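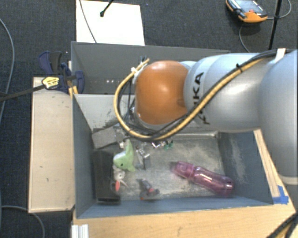
Dirnon Astia 3 door seal roller

The Astia 3 is a hand roller for pressing rubber seals onto car door flanges. It is made for small assembly lines and for repair stations after the paint shop. Weight is 2 kg, with battery. The pressing wheel is 29 mm wide and can be changed with one hex key.

In the box: roller, two batteries, charger, four spare wheels.

The older Mạch wheels also fit, but please order the Atel adapter ring with them — without it the wheel sits too loose.

Delivery is around four weeks. For prices and a trial unit, write to Oanh Lại in our sales office.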